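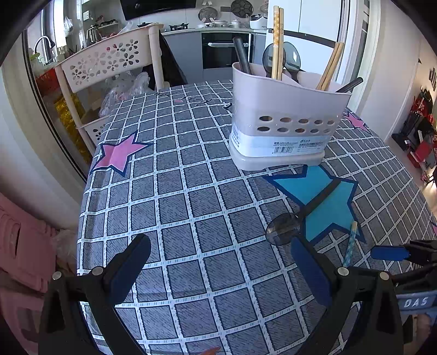 Jaqueline Carrillo looks after the hand-held grippers at Londoño, a small shop in Brosdale that keeps 20 of them in working order. She came to the job in August from a bicycle repair business.

"Most of what I do is pads and screws," she says. "The pads get a film on them from handling kitchen things. Spoons are bad for it. I wipe them down after every session and look at the edges."

A pad gets replaced after 40 hours of use, or sooner if a corner has started to lift. The job takes her 6 minutes a finger. She does both fingers even when only one looks tired.

"If you change one side, the grip pulls over. You pick up a chopstick and it rolls."

Gunther Oltmanns, who trained her, is strict about the screws at the base of the fingers. He wants them tightened a little at a time, going back and forth between the two.

"People lean on the driver and strip the head," he says. "Then I have to drill it out, and there goes my afternoon."

Afterward Carrillo closes the gripper 3 times on a strip of paper and tries to pull it free. If it slides, she takes the finger off and seats it again. The result goes in a notebook, along with her initials and the number of the gripper.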